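Prisska Small Boxes: data card

Version 2, updated 8/14/23
Maintained by Yuzhen Tang

Contents
The set covers the handling of small boxes at a table: picking up, carrying, setting down, putting away. There are 444 recordings, of which 278 use a single box and the rest use more than one. All were made in ordinary furnished rooms.

Folders
cirinport/ holds the recordings from the first site.
uretia/ holds those from the second site, added in July.
notes/ has a plain text file for each recording, giving the type of box and the task.

Boxes
Mostly small cartons and lidded boxes. Printed labels have been left on. The tables carry a few household things as well, such as plants.

Naming
File names start with the site, then the box type, then a running number. Recordings under the old Qin naming keep their old numbers, and a lookup table is in notes/.

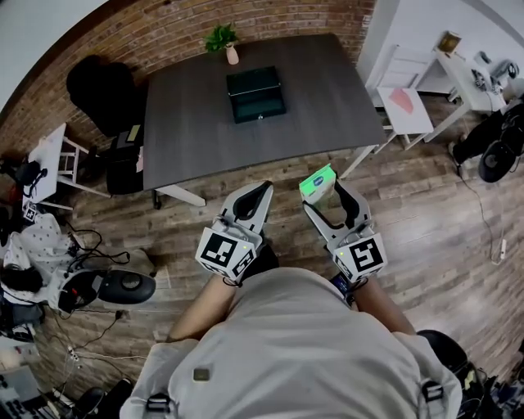

Can I use only the lidded boxes?
Filter the notes files by box type "lidded". This gives 200 recordings across both sites.

Known problems
A few notes files from Uretia give the box type but leave the task blank. These will be filled in with the next version.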